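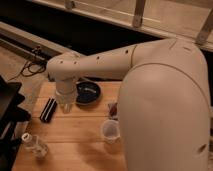 Ticket: Clear bottle won't stay upright on plank table
Opened by: Mi-kyung Byun
Site: Brerovmont, table 3
Status: Waiting on parts

The small clear bottles with the white caps keep tipping over on the wooden table. It only happens when they're empty. The same bottles stand fine on the kitchen counter. Nobody is bumping the table that I know of.

Tried so far:
Wiped the table and the bottom of each bottle. No change.
Swapped the caps. No change.
Moved the bottle away from the seams between the planks. Better, but one still fell on Sunday.

Clear plastic on honey-colored wood is also hard to spot, so people reach for a cup and catch the bottle with a sleeve. I'd like to fix that too if we can.

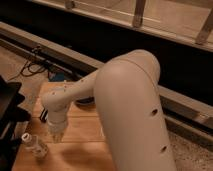 Soo-ah Kong: Did you check the bottoms? The last box from Maeng had some with a bump in the middle. Set one on a flat plate and give it a light push. If it spins, it's the bottle.

Checked 15 bottles on a plate. 11 sit flat and 4 spin. I put the 4 in a bag and wrote the ticket number on it. So part of this is the bottles, but one of the flat ones also rocks if it's right across a seam – the planks aren't quite level there.

For now, bottles go in the middle of a plank, cap screwed all the way down, with a little water inside if the job allows it. 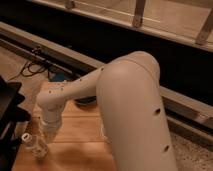

Soo-ah asked for the bad ones to be kept until Maeng answers, and said a thin cork mat would take care of the seams without sanding anything. A dark one would make the bottles easier to see.

Mat ordered from Gellia. Will test again when it comes in – leaving this open.

Related tickets
Cups stuck together after washing
Firnix table oil leaves sticky spots
Caps missing from new box
Chair legs scratching floor, Brerovmont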